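Clandelis two-arm laundry table
Shared workshop, Wunddale
Page updated 01/03/2025

Hi, I'm Milovan Ivanov and I look after the Clandelis, so if you want to book it (or buy a set of the fingers, see further down) you end up talking to me. It's two white arms at a brown-topped table, and we use it for one thing only — picking up clothes. Shirts, sweats, knits, whatever you bring in a basket.
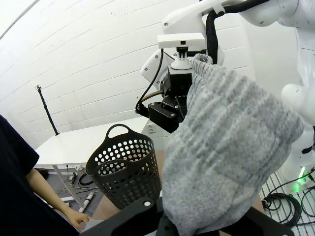
The fingers are the part I get the most mail about. I went through a pile of different shapes before settling on this set, and what I wanted was something that would pinch one layer of cloth and leave the next one alone. Ribbed knits are my favorite test for that, like the gray one hanging from the gripper there, because the ribs give the tips something to bite on! Smooth linings are a lot harder and I'd start with those last.

A few numbers if you're planning a project. A booked block is 142 minutes, the reach setting I leave it on is 36 inches, and there are 200 saved grasps on the shared drive that you're welcome to copy and mess up as you please. Please don't save over grasp 301, that's mine from February and I still need it.
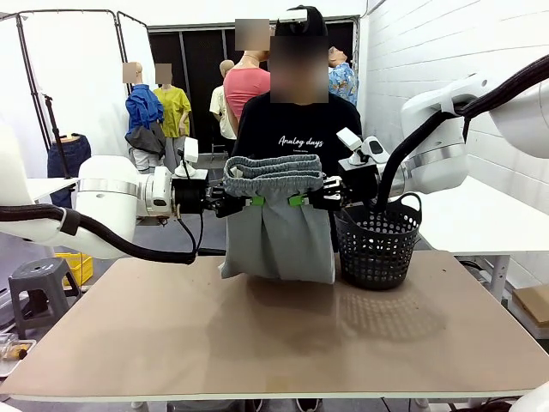 Booking is through the workshop sheet, and you'll need the short walk-through with me first if you haven't run the arms before. Bring your own clothes, and wash them, please. Zippers are fine, loose beads are not (ask me how long I spent with a flashlight).

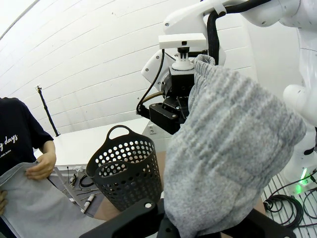
Gray knit in the gripper, black basket behind it.

Fingers come as a set from Skandis with the bolts, and El Ouafi makes the softer pads if you work with thin stuff.

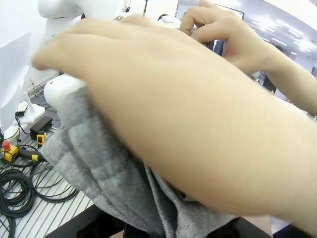 Thick padded cloth needs its own settings, and I'd set them up by hand before you run anything. It bunches in a way T-shirts never do. With a piece like the gray quilted one I press it down flat with my fingers first and look at where the folds want to go, then pick the grasp point. Slow speed for the first few tries, too. If you find a setting that works better than mine, write it in the notebook by the door, with the fabric next to it.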